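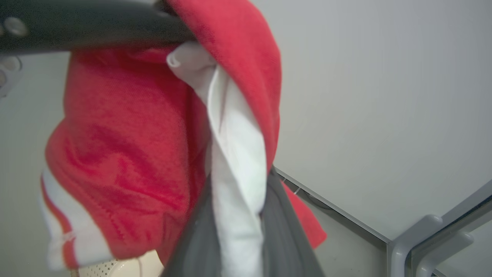 Red knit with white striped edging, together with a white piece and a dark gray one.

The seasonal review of household clothing took place in June, as it has in each of the last several years. This entry records how the work was carried out and what was decided, in part for the benefit of relatives in Prakgate who receive our outgrown items and have asked how they are selected.

The review covers everything kept in the hall closet and in the two chests upstairs. Work began at 11 in the morning and was expected to finish by lunch. It did not. The second chest had been filled in haste at the end of winter, and knitwear, undershirts and school trousers had been put away together without folding. Separating them took the better part of the afternoon.

Knitted garments are now handled under the following arrangement. Each piece is turned inside out and checked at the cuffs, the hem and the underarm seams. Anything with an open seam goes to the mending basket. Sound pieces are washed in cool water with others of the same color, dried flat and folded in thirds. Hangers are no longer used for knits, following the regrettable loss of shape in a green cardigan last year.

Red items are washed separately. This rule has been in force since an incident with a set of pillowcases, and it applies equally to red items with white trim, which receive a short cycle and are removed promptly. White cotton is held back until there is enough for a full load. Dark gray and black may be combined.

My brother-in-law, Tarcísio Brandão, has proposed that striped pieces be treated as a category of their own. The proposal was discussed over dinner and declined, as the household does not own enough stripes to fill a machine. He has reserved the right to raise it again.

At the close of the review, 24 items had been set aside for Prakgate and 11 for mending. Almost 50 were returned to storage. A small number of single socks remain under consideration.

The storage boxes have been relabeled by season instead of by owner — a change that was overdue, given how often sweaters pass from one child to the next. Winter boxes are on the upper shelf. The box marked "Various" has been retired, and its former contents may be claimed from the chair on the landing until the end of the month.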